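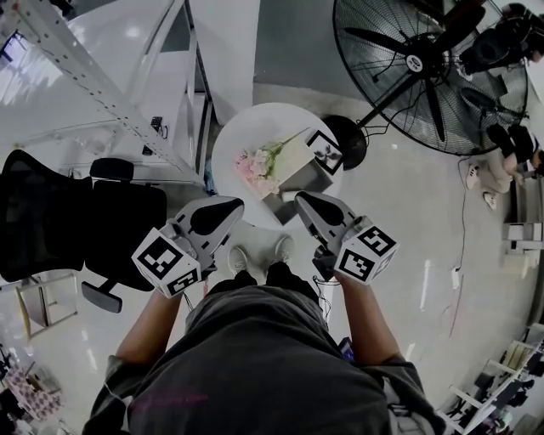
21 Dec 2022

I've been meaning to write up the Willov open day for ages, and with the mince pies out and the house quiet I've finally run out of excuses. It was all the way over in Vavthorpe, so two trains and a long walk from the station (I took the wrong side of the canal, naturally), and I turned up rather pink in the face and very glad of a cup of tea.

I'd expected to stand behind a rope and watch a big arm move things from one place to another. There was a bit of that later on, but most of the afternoon was about how the robots get their lessons in the first place, and I found that part so much more interesting! A person takes a gripper in each hand, the same sort of gripper the robot will have, and simply does the job. Tidies a table, moves some flowers, that kind of thing. The cubes with the black-and-white squares on them let the computer work out where each hand is and which way it's pointing, and all of that gets saved for the robot to learn from. They told us they like to have 700 goes at a task before they let a robot near it, and I thought of every time I've moaned about showing somebody how to load the dishwasher twice.

Visitors were allowed a turn, and of course I put my name down. You squeeze the handle and the curved fingers close, and it sounds like nothing at all until you try to pick up something light and find you've lost all feeling in your fingertips, so to speak. I was hopeless for the first few minutes and then quite suddenly not too bad. My best effort was a sponge, lifted and put down 6 times without dropping it, and I was unreasonably proud.

The software that sorts through the recordings is called Cludeck, and the talk on that went over my head in places, though the speaker was very patient with my questions. Afterwards there was soup, and a nice long chat with a couple who'd come over from Ďurica and knew far more than I did. They're planning another open day in February and I've already asked to be put on the list, this time with a proper map of the canal.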